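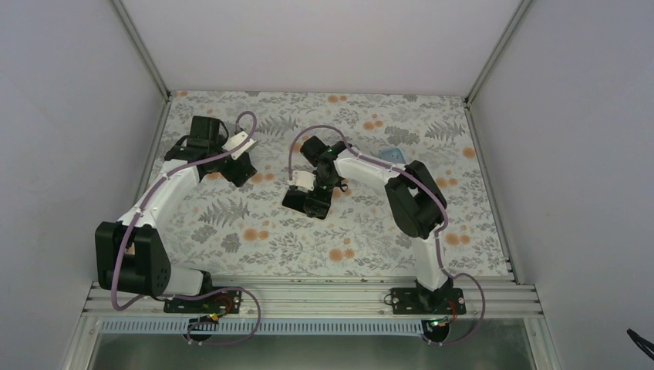
Gresta is 535 teleoperated episodes of two arms tidying small things off a table, recorded by Firdevs Kaplan and Solveig Viklund, who now both have opinions about wrists. Each arm follows its own leader arm, one per hand. The fern-and-flower tablecloth stays on for every episode, so a policy trained on Gresta may turn out to need ferns. Pull requests with uglier fabric are welcome.

Contents
Joint positions, gripper commands and video from one fixed camera. Failed grasps are kept and flagged. Most are Solveig's.

Known problems
Episodes before November have the left and right gripper channels swapped. The loader fixes this quietly; your own loader won't.
Light blue objects are overrepresented.

Contact
Firdevs, for anything. Solveig, for compliments.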